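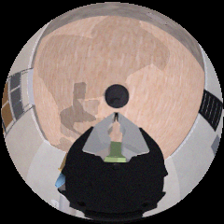 A round tabletop in pale pinkish tan, with fine streaky grain

Wood grain is the direction, size and arrangement of the fibres in a piece of wood, and the pattern these make on a cut surface. In everyday use the word covers several different things, including the lines left by growth rings, the feel of the surface and the way a board splits. Carpenters, furniture makers and timber merchants do not always use it in the same way, and a board may be called "straight" for its fibres and "wild" for its markings.

The grain of a board affects its strength, how easily it can be planed, how it takes stain and how much it moves with changes in the damp of the air. It is also one of the main reasons for choosing one timber over another for furniture and floors. Printed and painted copies of it have been made for walls, doors, worktops and floor coverings.

Formation

A tree grows outwards by adding new wood beneath the bark. In places with a marked growing season, the wood laid down in spring is usually lighter and more open than the wood laid down later in the year. One band of each makes up a growth ring. Where growth goes on all year, rings may be faint or missing, and the pattern of the wood then depends more on its pores and colour than on its rings.

Most of the fibres run up and down the trunk. A smaller number of cells, called rays, run from the centre towards the bark. In some timbers, such as oak, the rays are wide enough to show as bright flecks when the board is cut along them. In others, such as poplar, they are hard to see without a lens.

Branches disturb the fibres around them. A knot is the base of a branch that has been enclosed by the growing trunk, and the grain bends to pass on either side of it.

Types of grain

Straight grain runs parallel to the length of the board. It is the easiest to work and is preferred for ladders, tool handles and other items that must bear a load.

Spiral grain winds around the trunk as the tree grows. Boards cut from such a tree tend to twist as they dry.

Interlocked grain changes direction from one group of rings to the next, leaning first one way and then the other. It is common in tropical timbers and gives a striped look when cut towards the centre of the log. It is hard to plane cleanly.

Wavy grain rises and falls in short, even waves. Light falls on the waves at different angles, so the bands seem to move when the board is tilted. Maple with this feature has long been used for the backs of violins.

Irregular grain has no settled direction and is found near knots, forks and burrs.

Effect of sawing

The same log can give boards of very different appearance. Plain-sawn boards are cut straight through the log, one after another. The saw meets many of the rings at a low angle, which leaves arches and ovals on the face. Quarter-sawn boards are cut so that the rings stand nearly upright in the thickness of the board. They show narrow, almost parallel lines and are less likely to cup, but more of the log is wasted.

End grain is seen where a board is cut across its length. It takes up water, glue and finish faster than the face, and is normally sealed before a board is dried. Butchers' blocks are built with the end grain upwards, as the fibres part under the knife and close again.

Texture and figure

Texture refers to the size of the pores and cells. Coarse woods such as ash have pores that can be seen and felt, and these are often filled before polishing. Fine woods such as pear feel smooth with little preparation.

Figure is the wider pattern on the surface. It comes from the grain, the rings, the rays, the colour and the angle of the cut together. Names for figure are mostly trade terms and vary between districts. Some describe a likeness, such as bird's eye, fiddleback and flame.

Imitation
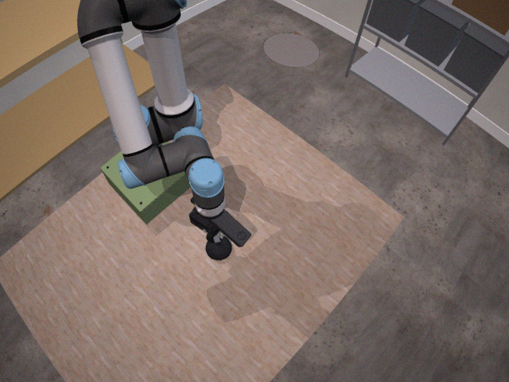

Wood-patterned surface with short streaks, on a mottled dark grey floor

Painted graining is done by laying a dark, thin glaze over a lighter base and drawing combs, brushes or cloths through it before it sets. It was widely used on softwood doors and shop fronts. The workshop of Odette Barbier at Rustham kept a set of 20 steel combs and taught the method to apprentices, each of whom had to complete a sample door in oak and another in walnut. Several of the sample doors are held in the town museum at Ilthorpe.

Printed patterns are now far more common. A real board is scanned or photographed, the colour is adjusted, and the result is printed on paper, plastic film or vinyl. A repeat shows when the same knot or streak comes round again at a fixed distance, and pattern makers avoid strong marks for this reason. The Vidal pattern collection, listed by Faustine Masson, contains 335 printed sheets, of which 200 are versions of oak. Masson sorted them by the length of the repeat instead of by the name of the timber, and her order is still used in the index.

Some printed surfaces are also pressed with a shallow texture. Where the texture follows the printed lines, the surface is said to be registered. In cheaper goods the two do not match.

Working with grain

Planing "with the grain" means cutting in the direction in which the fibres rise towards the surface. Cutting the other way lifts and tears them. Sanding is done along the grain, as scratches across it show once a stain is applied.

Boards shrink and swell much more across the grain than along it. Solid tabletops are fixed to their frames with slotted screws or wooden buttons, which allow the top to move.

See also

Burr (wood)
Gisley graining comb
Marquetry
Quarter sawing
Veneer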